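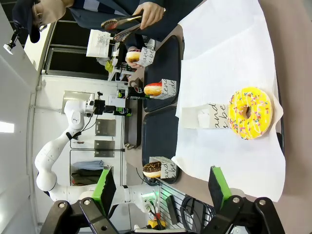
Gripper trials: soft pads on the bagging task

The bagging task is now the standard comparison for two-finger grippers at the Jirngate lab. An arm picks up a glazed donut, moves it to a paper sleeve and lets go without tearing the paper or dragging the icing. Both objects deform, and neither gives the controller much force to work with.

Margaux Bodin and Régis Bailly ran two pad sets on the same black linkage. The first was the hard molded pad that ships with the Nestis finger. The second was the bright green pad from Ferrand, softer and slightly wider at the tip. Each set got 40 attempts, with the same approach path and the same closing speed. Glazed donuts with sprinkles were used alongside plain glazed ones, and sprinkles proved to be the harder case for both pads. They roll under the contact patch and the grip shifts sideways during the lift.

The hard pads dropped the donut 16 times. The green pads dropped it 2 times, both on the sprinkled type. Marks in the icing were worse with the green pads, which stick to the glaze when the fingers open. Backing the fingers off in two short steps reduced this. A single fast opening pulled icing away with the pad.

Paper remains the weak point. A sleeve lying flat with its open edge toward the donut can be entered only if the upper layer has already lifted a little. When the layers are closed, the lower fingertip pushes the whole sleeve across the table. Bailly tried a pinch-and-peel motion on one corner, which worked on stiff sleeves and failed on thin ones. For now the sleeves are opened by hand before each attempt – a compromise we want to remove.

The wrist camera gave a usable view of the pads and the donut up to the moment of contact. After that the donut hides the fingertips, and the controller relies on motor current alone. The threshold was set at 170 mA above the no-load value for both pad sets. It suits the green pads but is probably too high for the hard ones, so the drop counts should be read with that in mind.

The next round will use the Kukau controller, which logs current at a higher rate and allows a separate threshold for each finger. The pads will be washed between attempts – glaze built up on both sets during the first round, and we did not record when they were cleaned. Anyone who wants the raw logs, or has a sleeve type they would like tested, can write to Margaux.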